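The Ferry to Masilela

The night ferry left Clitelo at ten minutes past nine, which meant my grandmother and I were on the dock by six. She did not trust boats to wait. She had packed two jars of pickled plums, a loaf, a wool blanket, and the map, folded so many times that the island of Prilis had worn clean away and was now a small white hole in the middle of the sea.

I was eleven and I had never been on the water after dark. I want to get this down while I still have all of it, because it was the best night of my life up to then and it is still up there!

There were 116 of us on board. I know because the purser sang the number out when the ramp came up, and the whole deck cheered as if we had won something. The ship was called the Drakatach, after the mountain you can see from Clitelo on clear mornings, and she was old and painted green over an older red, so that wherever a rope had rubbed she looked sunburned. She smelled of diesel and oranges. A man was taking 16 crates of oranges to his daughter's wedding and he had already given a good part of one crate away.

My grandmother picked our bench the way other people pick a house. She tried one on the windward side and shook her head. She tried one by the funnel, which was warm, but there was a baby already settled in for a long evening of complaint. Finally she chose the bench under the lifeboat, spread the blanket, and put me on the inside.

"Now," she said, "we watch them take the town away."

And they did. First the dock went, then the fish market, then the street where we lived, and then the whole of Clitelo was a handful of lights you could have covered with a saucer. I kept finding our building and losing it again. I had thought I might cry and I was much too interested.

She had grown up on Masilela, in a house above the salt pans, and had come across to the mainland at nineteen to work in the water laboratory at the harbor. She was going back because her sister had written one line on a postcard, and the line was: The fig tree is still alive. They had not spoken in years. I asked what the quarrel had been over and she said a coat. I asked what kind of coat. She gave me a plum.
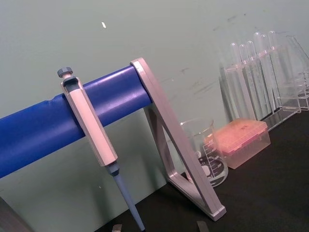 Most of what I knew about her life came from the lab stories, and on the ferry she told me nearly all of them again, because I asked. Every morning for thirty years, she said, the boats brought in their bottles from the bay, and every morning she put on her white coat and found out what the sea had been up to. She was left-handed in a room arranged for right-handed people, and in her first week she moved everything on her bench to the other side and waited to be shouted at. Her pipette hung from a blue bar by the notch in its handle, and she could reach up and take it down without lifting her eyes from the notebook. She showed me how, there on the bench, reaching up under the lifeboat with her thumb already bent for the plunger. A woman walking past with coffee thought she was waving and waved back.

"Did you ever find anything terrible?" I asked. I always asked.

"Once," she said. "And once something wonderful. Which do you want?"

I always wanted the wonderful one. It was a November, a cold one, and the bottle came from the channel off Prilis. When she carried it into the dark storeroom and shook it, it lit up blue in her hands. She had called the whole laboratory in. They stood packed between the shelves in the dark, grown people in white coats, passing the bottle from one to the next and shaking it and laughing like children, and no work was done until noon.

"We go through that channel," I said.

"We do."

"Tonight?"

"If you can stay awake."

Well, I could stay awake! I ate bread and I ate an orange. I walked around the deck with one hand on the rail and read every sign, and learned from a brass plate that the Drakatach was built in three years and weighed 1,558 tons, and that passengers were not to feed the gulls. I came back and reported all of this. My grandmother had taken off her shoes and was resting her feet on the plum jars.

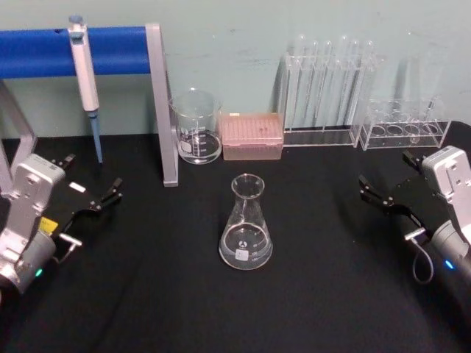
By midnight most of the deck was asleep. The baby had given up at last and so had its mother, and the man with the oranges was snoring on top of his crates with his hat over his face. There was no moon. The wind had dropped, and the sea had that thick, smooth look it gets, like cloth being pulled slowly off a table. I had started counting my own blinks to keep from closing my eyes, and I had reached 727 when she put her hand on the back of my neck.

"Up," she said. "Quickly. No shoes."

We went down to the stern in our socks. She held me by the belt and I leaned out over the rail, and behind us the water was on fire. It was blue and it was green and it poured out from under the ship in two long curling arms that went back and back into the dark. Every small wave that broke had a lit edge. Something quick went by underneath, a fish or a whole crowd of fish, and drew a bright line and turned a corner and drew another. I yelled. I could not help it, I just yelled, and the yell woke the man with the oranges, who came stumbling down to see who had fallen in. He looked over the rail for a long time.

Then he went back, picked the worst orange he had, and threw it as far as he could. It went in with a splash like a match being struck.

After that everybody wanted a turn. People came down in their blankets. The woman with the coffee threw a crust, the baby was held up to see and for once had nothing to say, and the purser came to find out why his ship was sitting heavy at the back and ended up throwing an orange too. My grandmother had the best arm of anyone. She threw with her left, sidearm, and hers skipped — one, two, three, four blue bursts going off into the night, each smaller than the last.

"I wish my sister could see this," she said. Then she thought about it. "She has seen it. She showed it to me. From the rocks, when I was smaller than you."

I asked again about the coat.

"It was hers," said my grandmother. "I wore it to Clitelo and never sent it back."

When it got light there was a gray shape ahead of us, and then a brown one, and then it was Masilela, with the salt pans shining and one road going up the hill. She had opened her suitcase on the bench. Under the nightgown and the good shoes there was something dark green, wrapped in tissue paper, and she took it out and shook the creases from it and put it over her arm. It had big horn buttons. It smelled of mothballs and it was a beautiful coat, I have to say, I would have kept it too.

"Is she going to be at the dock?" I asked.

"She doesn't trust boats to be late," said my grandmother. "She'll have been there since four."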